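Home | Features | Interviews | Craft | Festivals | Archive | Subscribe

The Sound of a Small Room: How Independent Productions Are Rethinking the Final Mix

30 December 2018
By Vasanthi Haque

For most of the past decade, the sound mix has been the stage of independent filmmaking at which money runs out. Pictures are locked late, festival deadlines do not move, and the days set aside for the dubbing stage are quietly traded away to pay for reshoots, music rights or one more week with the editor. The results are familiar to anyone who has served on a selection jury. A carefully photographed drama arrives with dialogue that cannot be followed from the back of the house.

A number of productions completed this year suggest that the pattern is beginning to shift. The change owes little to larger budgets. It has come mainly from a decision, made early and often by the director, to bring the sound department into the project before photography begins.

Ha-rang Ra, a supervising sound editor whose credits include three features and a long list of short documentaries, has argued for this approach since she left a salaried position at the Lykkegaard post-production house to work independently. Her most recent project, the feature "Wekine," was shot in a former cannery town on a schedule of 34 days. She was engaged while the script was still in its second draft.

"I was given the script at the same time as the production designer," Ra said in an interview in November. "I had never been given a script that early. I read it twice and sent back a list of rooms. I wanted to know how big they were, what was on the floor, and what was on the other side of the wall."

The list became a working document. Locations were visited by the sound team before contracts were signed, and two of the proposed interiors were rejected on acoustic grounds. One stood beside a refrigeration plant that could not be shut down. The other, a hallway with a hard floor and bare walls, produced a flutter echo that Ra judged impossible to remove without damage to the actors' voices.

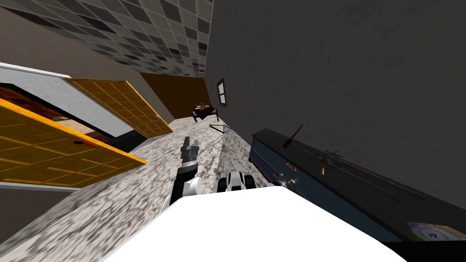 Such visits are inexpensive. According to the film's production records, the acoustic survey of "Wekine" added less than one percent to the cost of location scouting. The line producer had expected objections from the financiers and received none. What the survey saved is harder to state, but Ra estimates that the film required 46 lines of replacement dialogue. Her previous feature, which was comparable in length and in the number of speaking parts, required 174.

The difference matters for reasons beyond cost. Replacement dialogue is recorded months after the original performance, usually in a booth, by an actor who has since moved on to other work. Skilled performers can match their own lip movements with great precision. Matching breath, fatigue and the presence of another person is a more difficult task, and many directors regard each replaced line as a small loss.

The director of "Wekine" took this view from the outset. The film concerns two sisters who have not spoken for several years, and much of it takes place in kitchens and parked cars. Its longest scene, which runs for nearly 34 minutes of the finished picture with only brief interruptions, was recorded with two boom operators and no music. Ra describes the track as the most complete production recording she has worked with.

Early involvement also changes the relationship between sound and camera. On a conventional set, the boom operator adapts to the lighting plan and the lens chosen on the day. On "Wekine," the sound mixer attended the technical rehearsals and was able to request small changes. A refrigerator was replaced by an empty shell. A carpet was laid wherever the actors' feet were out of view. In one case the blocking of a scene was reversed so that the quieter of the two performers stood nearer to the microphone.

None of these measures is new. Studio productions of an earlier period employed them as a matter of routine, and experienced mixers have continued to ask for them. What appears to have changed is the willingness of directors with modest means to listen – and to defend the time that listening requires.

Training has played a part. The Zerari Workshop, a residential program for first-time feature directors, introduced a compulsory sound module two years ago. Participants spend four days without access to a camera. They record a short story in a single room, edit it, and present it to the other members of the group in darkness. The workshop's coordinators report that applicants at first treated the module as a formality, and that it now receives the most detailed comments in the closing survey.

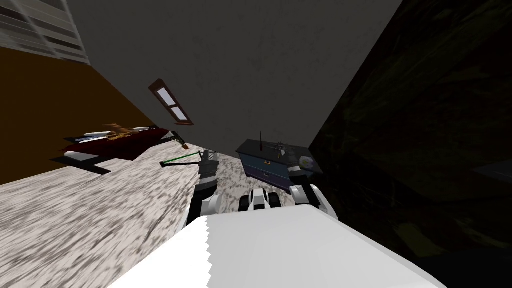 Vol. 12, No. 6 | Page 43

Graduates of the program have carried its methods into their own productions. Several have adopted what the workshop calls a sound script, a parallel document in which each scene is described only by what can be heard. The sound script is shared with the composer as well as the editor. In principle it prevents a common difficulty of the final mix, in which music, effects and dialogue have each been prepared to fill the same space, and must then be reduced one against the other under pressure of time.

Composers have not been uniformly enthusiastic. A score written to a sound script may be asked to fall silent in places where a composer would ordinarily expect to contribute. The composer of "Wekine" delivered 87 minutes of music, of which less than a third was used. Ra regards the unused material as a necessary part of the process and notes that several of the themes were heard by the actors during rehearsal.

"The music was in the film whether or not it was in the track," she said. "They were walking at its speed."

The mix itself was carried out over 11 days at Clanov, a stage with a single room and seating for eight. Rooms of this kind were once considered unsuitable for theatrical work. A large theater behaves differently from a small stage, particularly in the low frequencies, and a mix that seems balanced at close range may become indistinct when it is played to a full house. The staff at Clanov address this by reserving a nearby cinema for two mornings during every mix. The film is played at the level at which it will be exhibited, notes are taken, and corrections are made the same afternoon.

Playback level remains a point of disagreement across the industry. Mixers work to a standard reference, while many theaters, in response to complaints from the public, now play features well below it. Quiet passages then disappear. Some mixers have begun to narrow the range of their tracks in anticipation. Others hold that a film should be mixed as it is intended to be heard, and that the remedy lies with exhibitors.

Ra takes a middle position. She prepared one theatrical mix of "Wekine" and a separate version for home viewing, in which the dialogue was raised and the deepest effects were reduced. The second version required two additional days. It was paid for from the contingency fund, which had not been touched during photography.

She is cautious about presenting the film as a model. Its story favored enclosed settings and few characters, and its director had unusual patience. A production with crowds, vehicles or extensive exterior work would face problems that no survey of rooms could solve. She also observes that early hiring is possible only when a sound editor can afford to accept a fee spread thinly over many months. For younger colleagues, who may depend on moving quickly from one project to the next, the arrangement can be a hardship.

A partial answer may lie in the contract. Ra's agreement on "Wekine" divided her work into three paid stages, with the first falling due at the completion of the location survey. Two producers have since requested a copy of the agreement for use on their own films. She has supplied it to both, with the recommendation that the recording crew be offered similar terms.

"Wekine" will begin its festival engagements in the spring. Ra has already begun work on her next project, a documentary about ferry crews. She has asked for a list of the engine rooms.

Comments (3)

boomop_dale
Glad to see the fridge get a mention. I have been leaving my car keys in the fridge for years so I remember to switch it back on before I go home. The empty shell is a luxury.

M. Ostrow
The passage on playback level deserves an article of its own. Our local theater runs everything two points down and the manager says he gets complaints if he doesn't. I lost half the dialogue in a film I had driven an hour to see.

Celia R.
Is the staged contract available to read anywhere? I teach a post-production class and my students always ask what they should be asking for.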